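The case for the shared drinks counter
Corina Marti
2024-06-23
14 shares | 5 comments

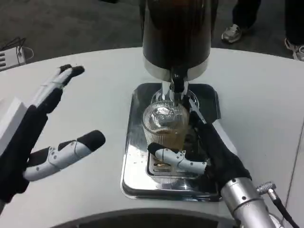
Public and semi-public buildings in this country have spent a good deal of money removing the places where people once poured themselves something to drink. The urn went first, then the water jug, and in many workplaces the tea room followed. What replaced them was the refrigerated cabinet of sealed bottles, stocked under contract and emptied into the recycling by evening. It is the view of this writer that the change was a poor one, and that the self-serve dispenser, with a proper glass and a proper drip tray, deserves to be restored as ordinary equipment.

The argument is usually put in terms of waste, and the figures are not trivial. The Mustley civic centre, which seats 25 staff and receives visitors on most working days, went through 4000 single-serve bottles in its last full year of cabinet service. The centre now runs a cold tea dispenser and a water dispenser side by side. Its bottle purchases have fallen to those required for outdoor functions.

Waste is nevertheless the lesser part of the matter. A dispenser permits a person to take as much as is wanted. A sealed bottle holds what the supplier has decided it should hold, and the half that is left over goes warm on a desk. Older visitors in particular are inclined to ask for a small drink, and it is a discourtesy to hand them a large one with a cap they must struggle to open.

Objections should be met fairly. The first concerns hygiene. Any dispenser that is not emptied and washed at the close of each day will become unpleasant, and a cold tea dispenser will do so faster than most. Institutions that cannot assign this duty to a named position should not install one. At Mustley the duty takes 25 minutes and is written into the afternoon shift. The spout is taken apart, the tank is rinsed twice, and the tray and its grate are washed separately.

The second concerns mess. Drips are part of the operation of any tap, and a tray exists to receive them. It should be wiped during the day as well as at its end. Where trouble has arisen, the fault has generally lain in the purchase of a unit whose tray is too shallow, or in placing it over timber or carpet. The procurement guide issued by Steiner Facilities recommends a hard, wipeable counter and a clear 6 centimetres between the nozzle and the rim of the tallest glass in use. Both recommendations are sound.

The third objection is to glassware. Managers fear breakage and so reach for paper cups, which defeats much of the purpose. Heavy tumblers survive institutional use very well. The Clutlow library has lost five in two years.

It is recommended, therefore, that councils and employers reviewing their catering contracts this June give the dispenser serious consideration, and that they budget for the labour of cleaning it at the same time as they budget for the unit.

Related items
Who washes the mugs? Kitchen rosters at Clutlow
Skevar Hall reopens its tea room
Letters: In defence of the urn
Drinking fountains and the forgotten foyer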